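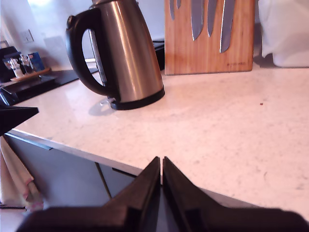
水壶和刀架,灶台以外最难赶走的两样东西

Dilani Weerakoon 到别人家里干活,第一件事是要一杯茶。她说这跟口渴没有关系。

“你让主人给你泡杯茶,就什么都看见了。”她说,“水壶在哪儿,杯子在哪儿,茶叶在哪儿,中间走了几步,挪开了几样东西,嘴里说了几次‘不好意思有点乱’。我有个客户,泡一杯茶开了6个柜门。她自己觉得很顺手。”

她替人整理厨房已经7年,挂的名号叫 Patwary,从名字看不出是做什么的,她对此似乎相当满意。业务范围是 Urkesdale 和附近几个镇子,客户大多住老房子改的公寓,厨房是后来硬塞进去的,台面窄,插座少,柜子要么太深,要么太高。她只做厨房。衣柜她不碰,书房也不碰,有人请她顺便看看车库,她说她突然听不见了。

我们约在四月的一个下午,就在一间她刚整理完的厨房里。浅色台面,带细细的灰点子,靠墙立着不锈钢水壶,旁边是一块浅木色的刀架。我原本期待看到点惊人的东西,比如一整面墙的玻璃罐,贴着手写标签。没有。我把失望说了出来。

“玻璃罐的照片都是搬家第一周拍的。”她说,“第二周面粉袋子就回来了,拿夹子夹着,放在罐子旁边。因为一袋面粉永远比罐子多出那么一点。”

她管自己的方法叫“赶人”。台面上的每样东西都是房客,她来问它们交不交租。一天用一次以上的,可以住。一周用一次的,去柜子里住,但要住前排。一年用一次的,比如 Brendetti 面条机,她停下来想了一下措辞,说:“去跟圣诞灯做伴。”

我问她是不是每个人都有一台面条机。

“每个人都有一台。每个人都做过一次面条。那次面条都很好吃。”她说,“这才麻烦,要是难吃,早扔了。”

照她的说法,台面上真正赖着不走的,最后总是那几样:水壶、刀、烤面包机,还有一件主人说不清来历的东西。水壶她从来不动员人收起来。曾经有位客户,在杂志上看了什么,坚持所有电器都要进柜子,门一关,台面像手术室。她照办了。三个星期后她回访,水壶在窗台上,底座在微波炉顶上,两样东西隔着一米多,早晚各团聚一次。

“水壶是有尊严的。”她说,“你把它关进柜子,它还带着热气呢,柜子里面的板子先起泡,然后你就怪我。”

所以她的规矩是水壶留下,地方要选对。底座一定平放,离插座近,别让电线横着从切菜的地方过去。上头最好别有吊柜,有吊柜就在烧水的时候往外拉一拉。还有把手的朝向,这一点她讲得比我预想的久得多。

“右撇子的人,水壶把手朝右,听着合理吧?可是很多人右手在拿别的,勺子、手机、小孩。你去看他们倒水,用的是左手。所以我让他们先倒三天水,什么都不改,就记一记用的哪只手。”

我问有没有人真的记了。

“Prasanna 记了。”她说的是 Prasanna Pathirana,以前的客户,现在偶尔帮她搬东西。“他记在一张表里,分了早上和晚上。结论是他早上左手,晚上右手。我让他自己看着办。”

接着是刀。墙边这种刀架,刀刃贴在板子正面,全露在外头,我第一眼看着有点发怵。Dilani 说大多数人都这样,来了客人也都要站远半步。她却偏爱这种,比插孔式的木墩子好打理。她见过太多插孔刀座的底部,并且乐意描述,我请她略过。她还是讲了两句,有面包屑,有一种她称为“毛”的东西。

“刀露在外面,脏了你看得见。刀也不会在抽屉里跟开瓶器打架。”她说,“家里有小孩的另说,那就上锁,或者放高处,没得商量。”

她对刀的数量没有意见,这让我意外。我以为整理的人都会劝人扔刀。

“我以前劝。我有一阵子到处讲,一个家只要3把刀,一把大的,一把小的,一把切面包的。讲得很神气。后来 Nhung 请我去她家。”

Nhung Phùng 在镇上开过小馆子,关了以后家里还留着全套家伙。Dilani 让她挑出3把。她挑了,很配合,然后问剩下的能不能算作“收藏”。Dilani 说可以,收藏放进柜子。过了一阵她去吃饭,看见收藏全在台面上,那3把倒在柜子里。

“她跟我说,那3把是最好的,舍不得用。”Dilani 说,“从那以后我不管人家有几把刀了。”

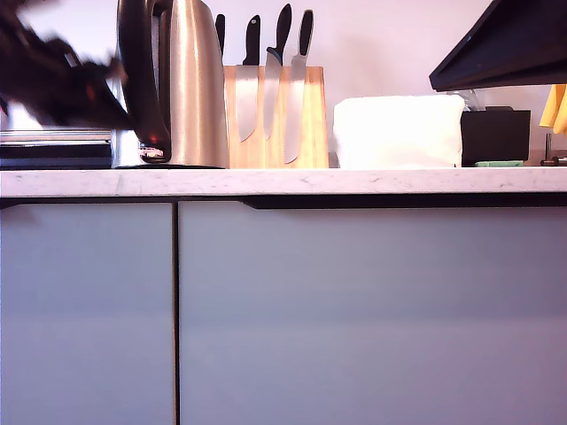

水壶指示灯亮着,旁边刀刃一律朝外

说话间我发现自己一直在看水壶右边再过去的那个白色方块,圆角,哑光,在墙前面显得特别亮。我指了指它,问它交不交租。

“你看,你也会了。”她说,然后没有回答。

我追问了一次。她说每间厨房她都会让主人保留一样不讲道理的东西,不问用途,不问频率,也不许我问。她管这叫“豁免”。最常见的豁免对象是水果盘,里面没有水果,有钥匙、电池、一张洗衣店的单子。其次是坏掉的收音机。有位叫 Pranab Pramanik 的先生,豁免了一只 Mumex 煮蛋器,他不吃鸡蛋。

“我问了他一句为什么,就一句。他讲了四十分钟。”她说,“后来我就不问了。按小时收费也不好意思。”

收费的事她倒不回避。第一次上门,她收83镑,包括两个小时和那杯茶。后面按活儿算。有人嫌贵,说不就是挪挪东西吗。她同意,就是挪挪东西。她曾经给一位嫌贵的先生写了张纸条,上面按顺序列了该挪的东西,一分钱没收,走了。那位先生半年后打电话来,问纸条上第二行写的是“壶”还是“盐”。

我问她那到底是什么字。

“盐。他把壶挪到烤箱边上去了,用了半年。”

她的活儿里,真正费时间的部分跟收纳没什么关系。她要先把台面整个擦一遍,东西一件一件拿开,擦完再一件一件问。浅色台面尤其要命,她说,深色的看不出脏,浅色的能看出你昨天吃了什么。她用温水加一点洗洁精,拧得很干的布,再用干布过一遍。醋她不让用,柠檬也不让。石头面子碰了酸会发乌,有的人家是石英的,有的是天然石头,主人自己也说不清是哪种,那就一律当作娇气的来伺候。

“网上什么都叫你用醋。”她说,“醋拿去拌黄瓜。”

水壶倒是可以用柠檬酸,除水垢,煮一次,泡一会儿,倒掉,再清水煮两次。外壳别用钢丝球。不锈钢是有纹路的,顺着纹路擦,逆着擦会花。她说这话的时候顺手在空气里比划了一下纹路的方向,动作非常肯定,我回家以后照着擦了自己家的壶,才想起来没记住她比划的是横是竖。

烤面包机的屑盘,她建议每个月倒一次。我说我不知道它有屑盘。她看了我一会儿。

“你那台用了几年了?”

我决定换一个话题。我问她,整理完以后,一般能保持多久。干这行的人据说最恨这个问题,她却答得很快。

“到下一次买菜。”

她不觉得这有什么丢人的。东西会回来,台面会满,这个她早就接受了。她在意的是满了以后能不能在一首歌的时间里收回去。所以她给每样东西定位置的时候,标准低得出奇:闭着眼睛放得回去就行。盖子跟锅放一起,哪怕占地方。茶叶放在水壶正上方或正下方的柜子里,哪怕那个柜子本来“应该”放盘子。砧板竖着,靠墙,离刀一伸手的距离。抹布挂起来,别叠。叠好的抹布没有人舍得用,她说,然后大家就去用厨房纸,一天半卷。

我问她自己家的厨房是什么样子。

她说她家台面上有一只水壶、两只水壶的底座。另一只水壶几年前坏了,底座还好好的。她知道两个底座不通用,试过。

“它是我的豁免。”

临走前她又把刀架往里推了一指宽,退开看了看,又拉回来半指。我问她这半指有什么讲究。她说刀架要是顶着墙,背后那条缝就永远擦不到,离得太远又挡着切菜。半指是她自己量的,拿食指量的,换个手指粗的人可能就不对了。

茶已经凉了。她喝完,自己去洗了杯子,打开第一个柜门,里面是盘子。她关上,打开旁边那个。

“昨天才换的位置。”她说。

Patwary 目前接受 Urkesdale 及周边的预约,上门前不需要打扫。Dilani 特别嘱咐我写上这一句,她说提前打扫过的厨房,她得多花一个小时去找东西都藏到哪儿了。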